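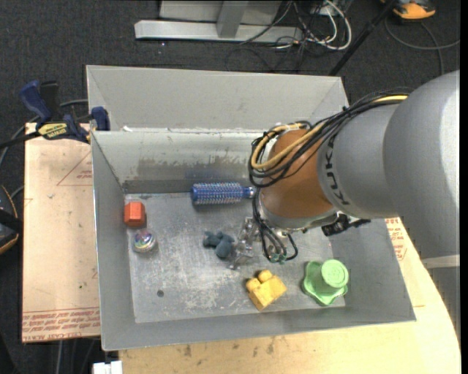
Fosance 相談広場 > 産業用ロボット・自動化 > 安全と運用ルール

ばら積みピッキングの作業セル、運用ルールはどこまで文書にすべきでしょうか
解決済み 閲覧数 798

投稿者:箱と腕

大学のIyengar棟で、垂直多関節のアーム(KUKA)を使ったピッキングの実験をしています。金属の箱の中に日用品やおもちゃを入れて、グリッパでつかんで別の場所に移す、という作業の繰り返しです。使っているのは学生を入れて4人で、交代で操作しています。

これまで安全に関するルールは、口頭で引き継いできました。非常停止の場所、動作中は柵の中に入らない、教示のときは低速、といったものです。10月から他学科の学生も使うことになり、学科の安全担当から「A4で一枚か二枚でいいので、運用ルールを文書にして出してほしい」と言われました。

ロボット本体についての決まりは、メーカーのマニュアルと特別教育の資料をもとに書けそうです。困っているのは、その周りのことです。写真が今の作業中の様子ですが、次のような点をルールに入れるべきか、それとも細かすぎるのか、判断がつきません。

・箱の固定。板の上に箱を置いて、奥の左角をバークランプで押さえています。ほかの角をどうするかは決めていません。

・手首まわりの配線。太いケーブルの束を結束してアームに沿わせ、手首の横でループにして逃がしています。グリッパ側の細いホースは手首の下に垂れていて、箱の底に近いところまで来ます。

・床の配線。箱の奥のカーペットの上で、黒、灰色、白のケーブルがからまった状態です。

・箱に入れる物。今はヘアブラシ、ブロック、小さいぬいぐるみ、ボールのようなおもちゃなどです。担当者が適当に持ってきて入れています。

・箱の中の物に手で触る手順。物が隅に寄って取れなくなると、人が手を入れて真ん中に戻します。このときの停止のさせ方が人によって違います。一時停止ボタンだけの人もいれば、毎回サーボを切る人もいます。

最後の項目がいちばん気になっています。自分は毎回切っているのですが、試行回数が多い日は面倒だと言われます。

実験の記録はStoriaという自作の記録ソフトに入れていて、つかめたかどうかと時刻が残ります。点検の記録もそこに入れていいのか、紙のほうがいいのかも教えてください。

予算はあまりないので、今ある設備で始められる範囲だと助かります。

投稿者:据付屋の隣
ベストアンサーに選ばれた回答

工場でロボットセルの立ち上げと改造をしている者です。大学の事情はよく知らないので、工場でやっている範囲で書きます。最終的な判断は学科の安全担当の方と、装置を据え付けた業者に確認してください。

まず、人が箱に手を入れる手順から書いたほうがいいです。ほかの項目は後回しでもかまいませんが、これは他学科の学生が来る前に必ず統一してください。

一時停止だけで中に入るのはやめるべきです。一時停止はプログラムの進行を止めているだけで、再開の信号が来れば動きます。外部のPCから指令を出している構成なら、PCの前にいる人が箱の前の人に気づかずに再開することもありえます。ピッキングの実験はたいてい外部PCで動かすので、ここは要注意です。

うちの手順を実験室向けに直すと、こんな感じになります。

1 操作者が「入ります」と声をかけ、PC側の実行を止める
2 柵の扉を開ける。扉のスイッチで保護停止に入ったことを表示で確認する
3 入る人が扉の鍵またはプラグを自分で持って入る
4 箱の中の物を直す。グリッパが物をつかんだままのときは、先に外で開放してから入る
5 外に出て扉を閉め、中に人がいないことを目で見てからリセットする
6 再開の操作は、入った本人がする

扉にスイッチがない場合は、鍵付きのスイッチで運転モードを切り替えて、その鍵を持って入る形にします。それもできないなら、毎回駆動源を切ってください。質問者さんのやり方が正しいです。

面倒だという意見については、入る回数のほうを減らしてください。先の曲がった棒を一本用意して、停止させた状態で柵の外から届くならそれで寄せる。届かないなら、隅に寄ったら放置して、決まった試行回数ごとにまとめて直す。うちの試験では40回を一区切りにして、その間は隅に行った物を失敗として数えるだけにしています。これで中に入る回数がかなり減りました。記録上も、途中で人が触ったデータと触っていないデータが混ざらなくなります。

次に箱の固定です。ルールに入れてください。クランプの数よりも、「箱が動いたら気づける」ことのほうが大事です。

写真だと、左奥の角にクランプが付いています。手前や右側がどうなっているかはこの写真だけでは分かりませんが、一か所だけで押さえている場合、指先が底や壁に当たると、そこを支点に箱が回ります。回った分だけ座標がずれて、次は別の場所に当たります。対角にもう一本足すのが簡単です。うちで買っているバークランプは一本3900円でした。買えないときは、板に当て木をねじ止めして箱の外側に沿わせるだけでも回転は止まります。

板そのものがカーペットの上で滑らないかも見てください。箱をいくら板に固定しても、板ごと動けば同じです。カーペットの上に直接置いているのであれば、架台かテーブルに変えるのが本来の形です。

ルールの文面としては、「始業時に箱の角と合わせ線の位置を確認する。ずれていたら運転せず、位置を合わせ直して低速で一巡させる」くらいで十分です。合わせ線はテープで引きます。板にもともと印字や汚れがあるときは、それと紛れない色を使ってください。写真の板には赤い印字があるので、赤いテープは避けたほうがいいです。

手首まわりのケーブルとホースも入れてください。ここは故障の原因としていちばん多いところです。

ループで余長を持たせること自体は普通のやり方です。決めておくことは二つあって、手首の回転範囲と、余長の長さです。余長を決めても、プログラムが手首を何回転もさせたら足りなくなります。ソフト側で手首の軸に制限をかけて、その値を文書に書いておいてください。Rarnitzのような把持計画ソフトを使う場合、把持角の候補を機械的に出してくるので、制限がないと平気で反対回りを選びます。

細いホースのほうは、私なら今のままでは使いません。箱の底に近いところまで垂れていると、箱の中の物に引っかかったり、指の間に入ったりする可能性があります。グリッパの本体に沿わせて一度留めて、指先より上で収まる長さにしてください。開閉の動きに必要な分は残します。留めたあと、グリッパを全開、全閉にして、手首を制限値まで両方向に回し、どこも突っ張らないことを低速で確認します。

始業点検の項目は、多くすると誰もやらなくなります。うちは次の程度です。

・非常停止を押して止まるか。解除だけで動き出さないか
・扉のスイッチで止まるか
・箱の位置が合わせ線にあるか
・クランプがゆるんでいないか
・ケーブルとホースにこすれた跡、つぶれ、抜けかけがないか
・継手のところでエアの漏れる音がしないか(エアを使っている場合)
・箱の中に前日の物や工具が残っていないか
・柵の内側の床に物がないか

最後に記録の場所ですが、Storiaで問題ないと思います。ただ、点検した人の名前が残ることと、後から書き換えられないことが条件です。異常があったときに使用禁止の札を出す必要があるので、札だけは紙かプレートで用意してください。電子の記録は、装置の前に立った人の目に入りません。

投稿者:みどり帽

学内で似たような実験をしていた者です。上の方が詳しいので補足だけ。

箱に入れる物のルールは、安全よりも実験のために作ったほうが長続きします。うちは「物品台帳」という表を一枚作って、番号、写真、重さ、いちばん長い辺、素材、交換した日を書いていました。台帳にない物は箱に入れない、という決まりだけです。これで、誰かの私物の鍵束やガラスの小物が入ることはなくなりました。

台帳に載せない物としてうちで決めていたのは、割れる物、刃のある物、電池の入った物、液体の入った物、それとひもの長い物です。ひもは指に巻き付くと外すのに時間がかかります。

ぬいぐるみや布の物は、つかむうちに毛や繊維が出ます。写真だと箱の奥の継ぎ目のあたりに白い細かいものが見えますよね。何のかすなのかは写真では分かりませんが、底や隅の清掃も頻度を決めておくといいです。うちは日曜に掃除と決めたら誰も来なくて続かず、その週の最後に使った人がやる、に変えました。

同じ理由で、物の写真も交換のたびに撮り直してください。ブラシの毛が寝たり、塗装がはげたりすると、カメラでの見え方が変わります。

床のケーブルについては、からまりをほどいて一本ずつ両端に札を付けるところまでを、最初の一回でやってしまうのをおすすめします。約半日の作業でした。あとはルールに「電源と信号を別にまとめる」「人が歩くところはカバーをかける」と書けば足ります。札がないと、異常のときにどれを抜いていいか分からず、結局誰も触れません。

投稿者:nagare_k

特別教育は受けていますか?産業用ロボットの教示や検査をする人には必要です。本体の定格出力で扱いが変わるので、銘板とマニュアルを見てください。学生は労働者にあたらない場合もありますが、うちの大学では学生にも同じ内容を受けさせています。大学ごとに違うはずなので事務に聞いたほうが早いです。

あとISO 10218とJIS B 8433くらいは図書館で見られます。全部読まなくても、停止の種類のところと、協働運転の条件のところだけ読めば文書の言葉づかいが揃います。「停止」「一時停止」「非常停止」が混ざった文書は、後で読む人が困ります。

投稿者:箱と腕(お礼と追記)

皆さんありがとうございます。

人が手を入れる手順は、据付屋の隣さんの案をほぼそのまま使わせてもらいます。扉にスイッチは付いていて、配線もされているのを確認しました。鍵を持って入る運用にします。再開を入った本人がする、という点は今まで考えていませんでした。PC側と箱側で別の人がいることが多いので、これはすぐに始めます。

まとめて直す方式も提案したところ、反対していた学生も賛成でした。区切りの回数は、うちは箱が小さめなのでもう少し短くするかもしれません。

ホースは留め直すことにして、作業が終わるまでは教示の低速だけで動かすことにしました。手首の制限値は、今まで初期値のままだったことが分かりました。設定してから文書に書きます。

クランプは対角にもう一本足します。架台については予算の相談になるので、当面は板の滑り止めと合わせ線で運用します。

特別教育は、今いる全員が受けています。他学科の学生については事務に確認中です。

一つだけ追加で聞かせてください。箱の中に前の物が残っていないか確認する、という点検項目ですが、実験を途中で終えて翌日続ける場合は、物を入れたままにしたいです。この場合はどう書けばいいでしょうか。

投稿者:据付屋の隣(返信)

入れたままでかまいません。終業時に箱の中の写真を撮ってStoriaに付け、翌日の始業時に見比べる、と書いてください。写真と違っていたら、誰かが触ったか、箱か板が動いたということなので、合わせ線の確認からやり直しです。

それと、終業時のアームの位置も決めておいてください。箱の上に下ろしたまま電源を落とすと、翌朝の確認で頭や手を下に入れることになります。箱の外側の退避位置に戻して、そこで切るのがいいです。

この相談は解決済みのため、新しい回答は受け付けていません。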